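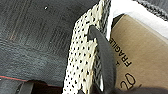

Speaker notes – Keeping wool through the warm months
Evening talk, 12 minutes on storage, then questions

Opening
Thank Chiamaka Akpan for setting up the call. Say who I am: I ran the repair counter at Gomano for a long time and now do mending from home. Tonight is about putting woolens away so they come out in the fall the way they went in. I will not cover leather or fur. If someone asks about fur, send them to a furrier.

Start with the moth
There are two kinds of clothes moth most people in this country will meet, the webbing moth and the case-bearing moth. The adults do not eat. The larvae do. They want keratin, and they do best where it is dark and quiet and the cloth has some sweat or food on it. The moths that fly around the kitchen light are mostly pantry moths and have nothing to do with your sweaters.

Pause. People usually want to tell a story at this point. Let one person do it.

Clean first
Read the care label out loud from whichever coat I have with me. Then:
Brush outdoors if possible. Go under the collar, inside the cuffs, along the pocket flaps.
Wash or dry-clean before storing, even if it was worn twice.
Dry flat. A sweater put away damp will smell in a week.
Empty the pockets. Ronaldo Bragança once found a sandwich crust in a client's overcoat, and the lining around it was gone.

The cold method
Seal the item in a plastic bag with the air pressed out. Leave it in a freezer at 0 degrees Fahrenheit for a full 2 weeks. Let it come back to room temperature before opening the bag, or water will collect on the cloth. A refrigerator is not cold enough. Skip this for anything with glued parts or shell buttons.

Cedar and lavender
Be fair here. Cedar oil can bother small larvae in a tight chest. In an open closet it does very little, and the smell fades. Lavender smells nice. Mothballs are a pesticide, and the label has to be followed – closed container, away from children and pets, never loose in a drawer.

Boxes and bags
Cotton bags let cloth breathe but a larva can get through a loose seam. A lidded plastic box is fine if everything is clean and dry. Fold heavy knits, do not hang them. Coats can hang, on a wide hanger, with space on both sides. Check everything in January if it is a long storage, and vacuum the closet floor and the edges of the carpet while you are there.

Cost, if asked
Vesna Angelovski priced it last year. A box, two bags and a clothes brush came to under 60 dollars. Reweaving one hole on a good coat can cost more than that.

Questions I expect
Can I save a sweater that has holes? Usually. Freeze it first, then darn.
Do traps work? They catch males and tell you there is a problem. They will not clear it.
Is felt safer than knit? No, if it is wool.

Close
Slides go to Mahmoud Belhaj, who will post them. Next talk is Aminu Mohammed on sewing machine care.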